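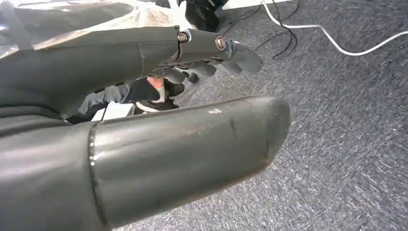 4. Setting up the desk organiser

1. Clear a patch of desk at least 300 mm deep. Coiling the cables first is optional, in the sense that flossing is.

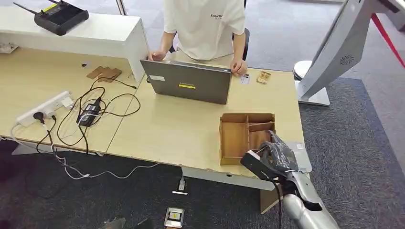 2. Slot the dividers in fully. Press, don't hammer.

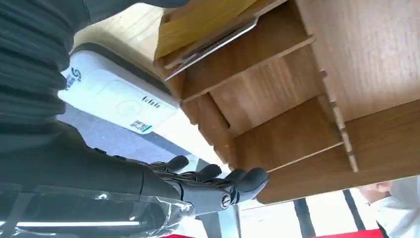

Note: Tabs belong in slots. A gap of 2 mm is a gap.

3. Stand the Seltiton organiser upright and load the lowest compartment first.

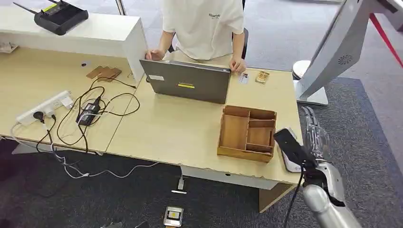 4. Choose a permanent spot. Mid-desk is fine if you enjoy reaching over things. With an organiser close to the front corner and a laptop open behind it, move the organiser back before you fill it.

Caution: Do not sit on the organiser.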